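3.2 Collecting the folding examples

Folding was supposed to be the easy task. We had budgeted two afternoons for it and spent most of October. The plan, drawn up by people who had never been asked to fold the same cloth 96 times, called for each collector to work through a fixed list of starting states: flat, folded once, folded twice, and a fourth state the protocol calls "disordered" and the collectors called other things.

All examples were recorded with hand-held grippers, one per hand, each carrying a marker cube so that its pose could be recovered from the head camera. We kept an episode if both cubes could be tracked through the grasp and dropped it otherwise. Of 504 episodes in the Tutside set, 32 were dropped under this rule, nearly all of them by the second author, who leans in when she concentrates and puts her own sleeve over the marker. She has asked us to note that the cloth was very small.

Collectors worked in ordinary homes, seated or standing as they liked. We did not tidy the rooms first. An early pilot in the Brindow lab, on a bare white bench, gave a policy that folded beautifully on bare white benches and regarded any wood grain as an emergency. Cables, furniture and personal belongings were therefore left where they were, to the relief of everyone whose home it was.

Figure 4 shows a collector at a wooden table with the left gripper close to the lower edge of a folded white cloth. Such approach poses matter more than their length suggests: in Section 5, most failed folds are lost before the fingers close.

Figure 4. Cloth task, both marker cubes in view of the head camera. 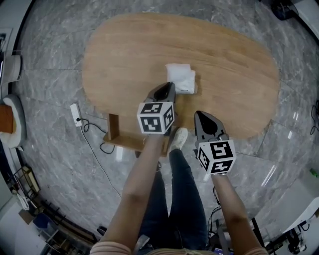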